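Rusley Herbal Tea Trial: Progress Report to the Skurneso Fund

Covers the months through July

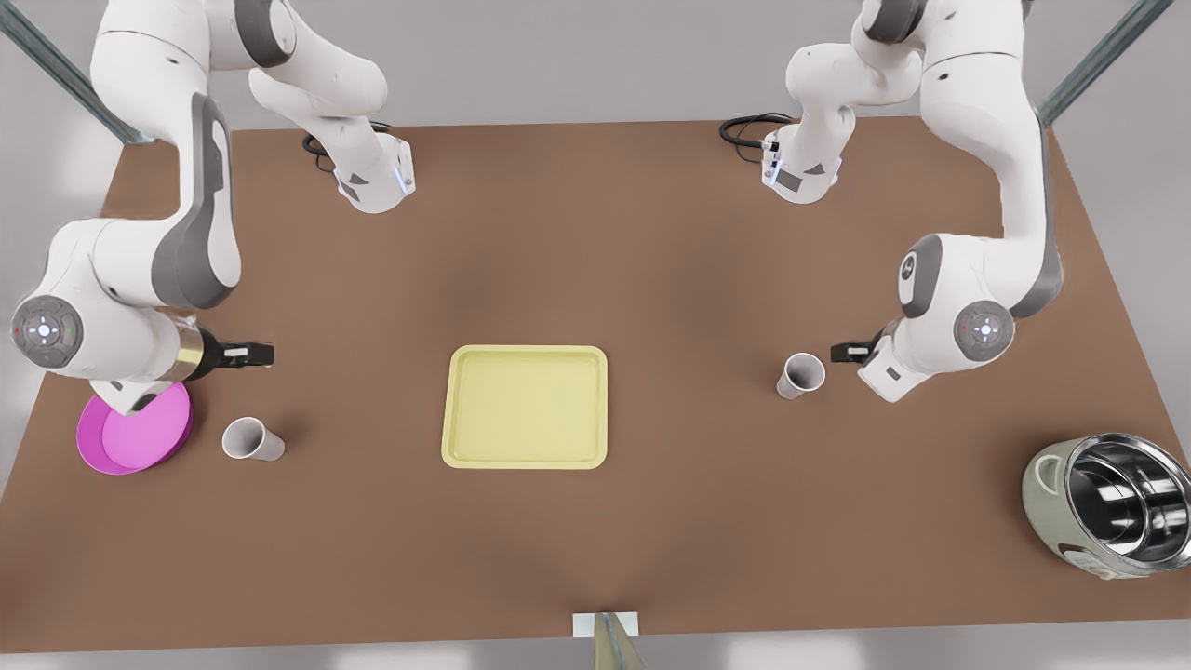

Your grant pays us to find out whether Flaseson, the thistle-and-licorice tea sold at every checkout in Rusley, does anything for a sore throat. Recruitment closed with 119 people, against the 600 in our proposal. We would like to blame the season, but plenty of people had sore throats. What they did not have was any wish to risk being handed the plain tea, when the real one was on sale across the street for less than the bus fare. The ones who did sign up have been loyal, if chatty. The daily diary asks for a pain score and gets weather, recipes and one long complaint about a son-in-law. It also has a box for other things the throat might be blamed on, and we have added dusty work, dry air and shouting over machinery to the printed choices. A brown tabletop with two white robot arms reaching over it would get a tick for none of these, and we rather envy it.

Of the 119, 57 have finished all their visits. Another 24 dropped out, mostly by getting better, a result the protocol treats as missing data. We have asked the statistician at Esquivel whether this can be fixed and received a four-page answer that seems to be no.

Blinding remains a worry. The plain tea was meant to taste the same as Flaseson. It tastes like a wet basket, and people have noticed. A second batch with more licorice arrived in May and is closer, though two of our own staff now refuse to be in the room when it is brewed.

Spending is under budget, mainly on account of the missing patients. We ask to move the unspent recruitment money to follow-up calls and to extend the trial by six months. The revised consent form is attached. The kettle listed under equipment has been replaced and should not be billed twice.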